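# Lockers are back at the Plurville pool (bring your own padlock)

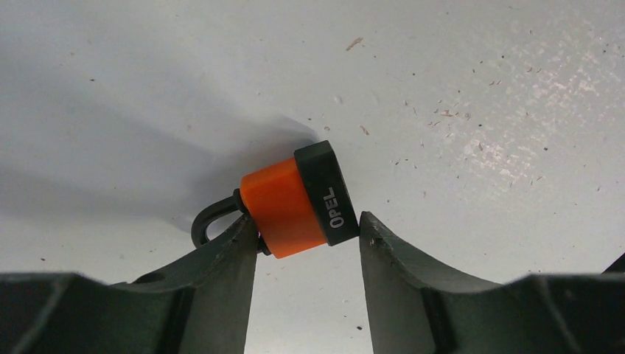

If you swim at Plurville in the mornings like I do, you already know the changing room has been a mess since November. The old coin lockers came out one weekend and for weeks we had hooks, a bench and a lot of trust. Well, the new ones are in! I went on opening day and there are 40 of them, gray-blue, tall enough for a winter coat, with a little shelf up top for your phone and glasses. They don't take coins anymore and they don't have keys. Each door has a plain metal loop and you bring your own lock, so dig through your junk drawer tonight. Any small padlock will do, and a bright one like the orange one with OPEL on its black end cover is a lot easier to spot down a long row of doors than the plain brass kind I've been carrying since college.

The swap was supposed to be done before the holidays. Hsin-yi Lu, who runs the front desk most mornings, told me the first delivery came with doors that opened the wrong way, so half the row would have banged into the bench. They went back to Furkitz, the supplier, and the pool waited. "I've apologized to every single person who swims here," she said, "and to a few of them twice." (I was one of the twice.)

So what do you need to know before you go?

The lockers are free. You use one while you're in the building and take your lock home with you when you leave. Anything still locked at closing time gets a paper tag on the first night, and if it's still there the next night, the staff will cut the lock and put your stuff in a bag behind the desk. They'll keep the bag for 8 days. Po-yen Chow, the evening manager, says he would really prefer not to do any cutting at all, so please write your name and number on a bit of tape inside the door if you think you might forget.

If you show up without a lock, the desk will lend you one for the session for a $2 deposit. There's only a small box of them, and on opening day they were gone before the lunch swim, so I wouldn't count on it.

Size matters a bit. The loop is on the narrow side and a big chunky bike lock won't go through – I watched a man try for a good long while before he gave up and put his bag in with his wife's. Something about as thick as a pencil fits fine. Combination or key is up to you. I like a key on a wrist band, but my friend Yu-ting Mok swears by a combination and has never once been locked out, which is more than I can say for myself.

Now the part people at the pool were grumbling about. The family changing area didn't get new lockers. It still has the open cubbies, and if you've got two kids and a stroller you're going to be carrying things back and forth. I asked about this and was told a second order is planned for later in the year, once the tile work in there is finished. No date yet. In the meantime parents can use the main row, and there are four extra-wide lockers at the end nearest the showers that are meant for them first. There's a sticker on the doors but it's pretty small, so if you're swimming alone, leave those free, would you?

The whole job cost less than I would have guessed, partly thanks to the swim club. Their sponsored swim last fall raised more than $1,000 toward it, and Lok-yiu Shek, who swam the longest of anybody, got to pick the color of the doors. Good choice, I say. The old ones were the shade of canned peas.

The showers are the same as ever, by the way. The third one along still runs cold for a minute before it makes up its mind, and the hair dryer by the door still smells like toast. Hsin-yi says both are on her list.

Opening hours haven't changed, and the early swim is still the quiet one. If you do come early, the parking lot behind the Yau bakery is open to swimmers until nine, but after that you'll need to use the street. The desk has a printed sheet with the locker rules on it and can answer questions in person or by phone. I'll be in the slow lane most mornings, with my lock on one of the doors near the window.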